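Boating > Features > Yards and Refit

The Winter Work of a Dry Boat

By Sulastri Rahman
January
Last updated: January, 4:20 pm

The first thing I learn at the Illora yard is that a yacht can get wetter inside when she is out of the water than when she is in it. I had supposed the opposite. You lift the boat, you drain her, you put a cover on top, and in the spring you come back with your bags and your sunglasses. Many owners think like this, and the yard earns a good part of its winter money from what happens to them.

Illora lies at the end of a shallow inlet, behind a road that trucks take too fast. In summer it is a fuel dock and a slipway. From October the boats come up one after another, until the gravel is so full that you must walk sideways between the cradles. This winter there are nearly 300 of them, from small day sailers to a heavy ketch whose owner lives abroad and sees her for only a few weeks of the year.

The manager meets me at eight in the morning with a flashlight and a moisture meter. She has worked here for 28 years, first as a painter, then in the office, and she prefers not to be named because, she says, the owners will call her at home. We climb a ladder to a cruiser from the nineties. The hatch sticks a little. When it opens, the smell comes up before we have put a foot inside: wet cushion, old diesel, something like mushrooms.

"He closed everything," she says. "Every vent. He taped over two of them also. He wanted to keep the cold out."

She puts her palm flat on the lining over the forward berth and shows it to me. It shines.

The explanation is simple and every sailor has heard it. Warm air holds more water than cool air. On a mild afternoon the sun heats the deck and the cabin warms up, and the air inside takes moisture from the cushions, the ropes, the bilge. At night the hull cools fast, and the water must go somewhere. It goes to the back of lockers, to the window frames, to the underside of the deck where there is no insulation. Next day it begins again. A boat that is left closed from October to April can do this every single day of the winter.

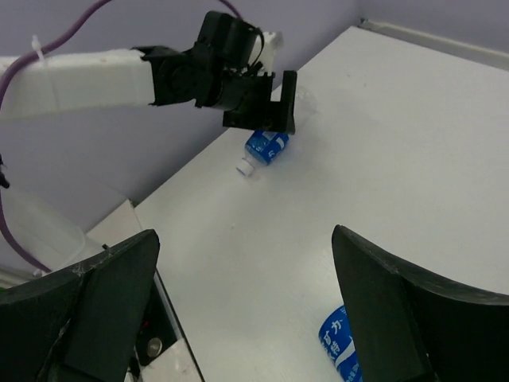 A small plastic water bottle on its side, under the black gripper.

What has changed in the last few years is how the yards answer the problem. The old way was electric heat. Owners put a tube heater in the cabin, ran a cable down the side of the hull to the yard's power post, and went home. Illora once had so many of these cables that the gravel looked like a plate of spaghetti. The heaters worked in part, but they kept on heating also on the nights when no heat was needed, and the bill was shared by everyone. There were two small fires, both put out quickly. After the second one the insurance company wrote a letter, and the yard began to look for something else.

The manager opens her notebook to show me what a heater costs. One ordinary boat, heated without a thermostat, used 900 kilowatt-hours between the lift-out and the launch. This was a real boat, with a real meter that she fitted herself because the owner refused to believe her. The sister ship in the next cradle, with her vents open and a small dehumidifier on a humidity switch, used 400. She was also the drier of the two.

"I have shown this page to many people," the manager says. "Some of them still buy a heater."

The dehumidifiers at Illora come from Branex and they are not pretty. Each one is a gray box that stands in the sink of the galley, so that the water can run out through the drain. A humidity switch starts the machine when the air becomes too damp and stops it again afterwards. The yard owns them and rents them for the season, which means that one box serves many owners over its life and is cleaned by a person who knows how. This is a small point but I find it important. A machine that is bought for one boat usually ends in a garage after three winters with a dirty filter, and then in the trash.

We go down the ladder and up another one. The next yacht is a Gaillard, a long and narrow design with a lot of varnish, the kind that makes people slow down when they walk past her. Her cabin smells of almost nothing. The cushions stand on their edges, the floorboards are lifted, all the locker doors are tied open with short pieces of string. There is not one book on the shelves. Even the curtains are gone.
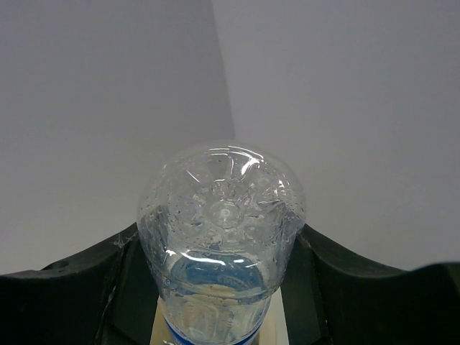

It took the owner a full day to prepare her this way, the manager tells me, and he does it every fall with his daughter. They take home everything which can hold water, also the things you do not think of, like the charts, the paper towels and the bag of clothespins. Salt is the worst. A rope that was splashed with sea water and never rinsed will pull moisture from the air all winter, because salt does this by nature. So the family washes the ropes and the life jackets with fresh water in the garden and hangs them up under a roof. In the boat they wipe every surface with a cloth and fresh water, and only after this they open the vents and leave.

I ask if a boat like this needs the machine at all. The manager moves her head from side to side. In a dry winter, no. In a winter with much fog, the wood will thank you for it.

There is a discussion in the yard about covers, and it is a hot one. For many years the fashion was shrink-wrap, the white plastic which is laid over a frame and made tight with a gas torch. It looks neat and it keeps the leaves out. But it lives for one season, then it is cut off with a knife, and in April the containers behind the workshop used to be so full that the lids did not close. Some of this plastic could be recycled if it was clean. Mostly it was not clean. It had tape on it, and bird dirt, and zippers.

Two years ago Illora stopped offering it. Owners can now have a fabric cover, sewn by a local loft called Prundent, with tall vents at both ends and a small gap along the sides. It costs more than several winters of plastic, and the yard lets people pay over time. Not everybody was happy. A few boats left for another place up the coast where the wrapping goes on as before. The manager does not speak badly of them, but she counts their empty cradles with her eyes when we walk past.

The fabric has its own faults. It must be dried before it is folded, and for this you need space, and a dry day, and at least three people with patience. Last spring, one cover was packed damp and came out with black spots all along the fold. The loft washed it twice and the spots are still there.
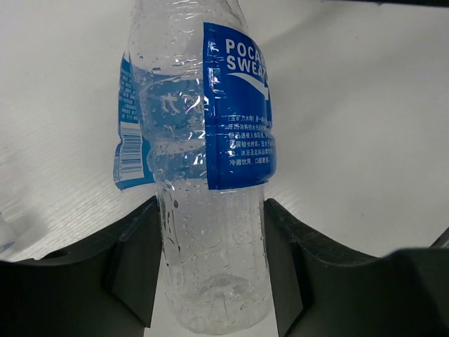
In the afternoon we look at windows, where the damp usually shows itself first. The frames on older yachts are aluminum, screwed directly through the cabin side, and the metal brings the cold of the night straight to the inner face. You can wipe it at breakfast and it is wet again by the next one. I think of a plastic bottle like the one with the blue POCARI SWEAT label, covered in small droplets all over its body, and of how nobody would say that such a bottle leaks. On a boat we say it at once. The manager estimates that half of the window leaks reported to her in winter are only condensation, and that owners have paid for new sealant, and sometimes for new windows, when a little moving air would have been enough. Her test is easy: she sticks a square of kitchen foil on the inner side with tape and leaves it overnight. If the water is on the cabin side of the foil it came from the air. If it is behind, then call the workshop.

She does this test without charge, which the workshop does not love.

For the bigger yachts the question is different, as they have the power and the space for air conditioning, and many owners let it run the whole winter with the engine room warm and the beds made. The ketch was kept like this until last year. Her captain, a tall man who was painting the inside of an anchor locker when we came by, told me that he had to argue a long time before he was allowed to turn it off. Now he keeps two dehumidifiers running on their switches, one forward and one aft, and the doors between them stand open. The linen is in a warehouse. He goes on board each morning, reads the humidity in four places and writes it by hand on a card by the companionway.

I read the card. The numbers go up a little at every week of rain, and come down again after. In one place he has written "cook here, kettle" with an arrow, next to a number that is much higher than the others.

He says that the owner's main worry was the piano. It is a small upright, fixed to the saloon bulkhead, and a tuner comes in the spring and again when they leave for the summer. Last spring the tuner found it in better order than in the years of air conditioning, which had made the wood too dry. The captain has this in writing and he sent it to the owner the same evening.

Before I leave, the manager takes me back to the first boat, the one with the taped vents. She has called the owner at lunch. He will come on his next free day, and in the meantime he lets her do what she thinks best. She pulls off the tape, rolls it into a ball and puts it in her pocket. Then she sets the cushions on edge, one by one, lifts the boards over the bilge and sends me down to the store for a gray box.

It is heavier than it looks, and I need both hands and some help on the ladder. We put it in the sink and she turns the switch. For a moment there is no sound, and then the fan begins. She listens to it with her head a little down, closes the hatch to a finger's width, and writes the time on a piece of tape by the door: 3:40.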